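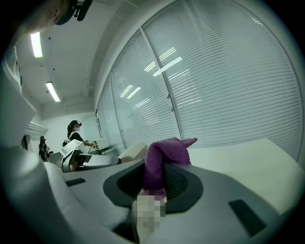 December, half past three, light going

Folding the knits is still the slow bit of the whole sort, and I think I've finally worked out why we keep disagreeing about what counts as done. Flat things are easy. A tea towel is folded or it isn't, you can tell from across the room. Anything ribbed and stretchy just does what it likes, like the purple one, all scrunched up with a pointy end flicking out at one side and a fat bulge at the other. I'd call that crumpled, and I've heard it called "roughly in half" by people who should know better (you know who you are!). So before we do any more of the Sernusside bags I want to write down what we said at the table, plus a few things about the room, or we'll have the same argument in January.

The bag I started with came to 700 g on the Forsberg scale, and it was nearly all small stuff: socks, wrist warmers, baby hats, a lot of knitted squares that may have been meant for a blanket once. It came out at 59 pieces. I counted twice and got 58 the first time – there was a very small grey sock inside a bigger grey sock. Worth putting a hand into everything from now on.

Sorting rules as they stand, in no clever order.

Colour first, then knit, then size. We tried size first last time and it was hopeless, a stretched rib and a relaxed rib look like two different sizes and you end up moving things back and forth. Colour is quick and nobody has to measure anything.

Purples and navies get their own pile and get looked at by the windows. With the blinds across and just the ceiling lights on, everything dark slides into everything else dark, and I had two navy socks and a deep violet one down as a set of three for a good twenty minutes. Opened the blinds a bit, moved the tray over and it was obvious straight away. By this time of day it's no help at all, so darks in the morning please, pales in the afternoon.

Ribbed things get smoothed along the rib, never across. Across feels nicer to do but it springs back the minute you let go and you're left with a sort of concertina. Along the rib, one slow pass with the side of the hand, then fold once. If it's a sock, heel to the inside. If you can't tell whether it's a sock (this happens more than you'd think, some of these have been through a lot) treat it as a cloth, fold it in half and put it in the odds tray. Don't stand there puzzling over it. I stood there puzzling over it.

No balling! I know it's how most of us do socks at home and it's how I do mine. It stretches the cuff of the outer one and then the pair doesn't match any more, which defeats the point of having matched them.

Pairs are held with a loop of the Hostine cotton yarn, the undyed one, tied loosely. We went through the end of lot 2974 today and the new cone is a shade creamier. Makes no difference for tying, I only mention it in case somebody was planning to use it for the mending samples as well. It's thicker too, I think, or wound tighter. Somebody with better fingers than mine can have a feel.

Washing: did one small load with the Galent wool liquid, cool, no spin, laid out on towels. The pale squares came up lovely. The reds bled a tiny bit on to the towel, so reds alone next time, and not on the good towels. I haven't washed any of the purples yet and I'd rather not until I've dabbed one with a damp white rag and left it a while. I forgot to do it this afternoon. It's on the list, it's been on the list.

The room. I've moved the drying towels away from the wall with the vent. I thought the moving air would be good for them and it may well be, but the corners kept lifting and one of the hats ended up under the table. They're now along the window side, which gets a bit of warmth when the sun's out and none at all today. Could we have a proper rack? Even one of those folding ones. I've priced nothing, I'm only moaning.

Also, the tray we've been using for finished pieces is too shallow once you go past about two layers. Knitted things don't stack like cotton, they slump, and the top ones slide off the front. The deeper tray is under the sink with the pegs in it. I'll turn the pegs out into a bag tomorrow.

Holes and thin patches: 6 pieces put by for mending. Four are heels, one is a cuff that's come unpicked and one is a hat with a moth hole right at the crown, which I'd like to have a go at myself if no one minds. Please don't pull the loose end on the cuff. It's tempting, it's just hanging there. I've put a safety pin through the last good row.

Things I'm not sure about. Do we fold the blanket squares or leave them flat? I've left them flat, with a sheet of tissue every so often. And are we keeping singles? I've a dozen or so with no partner and a couple of them are really nicely made, tiny neat rib all the way down. They'd do for practising darning if nothing else. I've put them in the blue bag on the hook behind the door for now, with a note on it so it doesn't go out with the rags.

Next: dab test on the purples and the reds, second Sernusside bag, find the other pair of small scissors.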